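Trornard two-handed table set: README and house rules

Hello, and thanks for downloading! I look after this set for the Trornard project, and I've written this page the way I'd explain it over a cup of tea, so please forgive the rambling. The file layout is in the manifest. What follows is mostly about how we record and what we agreed to stick to, which is what people keep writing in to ask about.

Release 2 holds 59 sessions, of which 54 passed our checks. The other 5 are still in there (in the folder called held), with a note on each, so you can decide for yourself whether we were being fussy.

Rule one is the starting pose. Both grippers come up in front of the body, jaws open, pointing at the table, with the marker cubes clear of sleeves and each other. Hold that for a slow breath and then begin. It sounds like nothing, but the alignment script from Sumport leans on it heavily, and a rushed start is a pain to mend later.

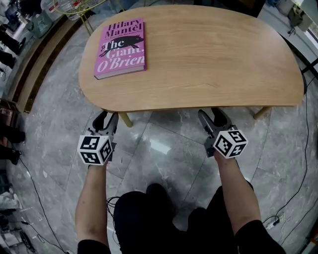

Starting pose, wearer's view, one book on the table.

Rule two is about people. Everyone who might wander into view gets asked first, and that includes anyone at the far end of the room who thinks they're well out of it. The gripper cameras see a great deal more than you'd expect! We keep the consent sheets apart from the recordings, and if somebody changes their mind we pull the session, no arguing. Please do the same with your copies when a withdrawal notice goes out.
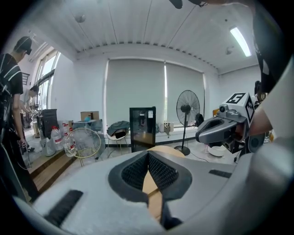

Urbonaitė wrote back on the draft of this rule to say that asking once at the door isn't enough, and that people should be asked again whenever the task changes, as they may be happy to be seen tidying a table and much less happy about something else. Fair point, and it's in the rules now.

Rule three is cables and floors. Walk your route before you put anything on your head, and move whatever you can. If a cable has to stay, tell the wearer where it is. We stop at once if someone feels a tug, even in the middle of a lovely take. 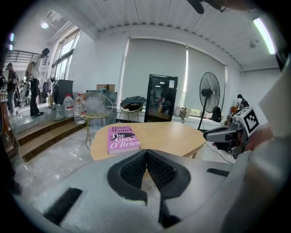

Object naming caused more grumbling than all the rest put together. My rule is that you write down what the thing is in plain words, then copy any print exactly as it appears, and you leave out guesses. So for the pink book on the table the label is "book", and the text field gets Hilary Mantel and The Giant, O'Brien, apostrophe included. Don't write "novel", don't write "someone's holiday reading" (yes, I've had that one). Prirko uses a fixed list of nouns instead, and there's a conversion table in the tools folder if you're mixing our labels with theirs.

Known gaps: the held notes are a bit uneven, and the April sessions use an older spelling of some task names. I'll sort both when I get a free Saturday. Corrections are very welcome, just quote the session number and tell me which camera you were looking at.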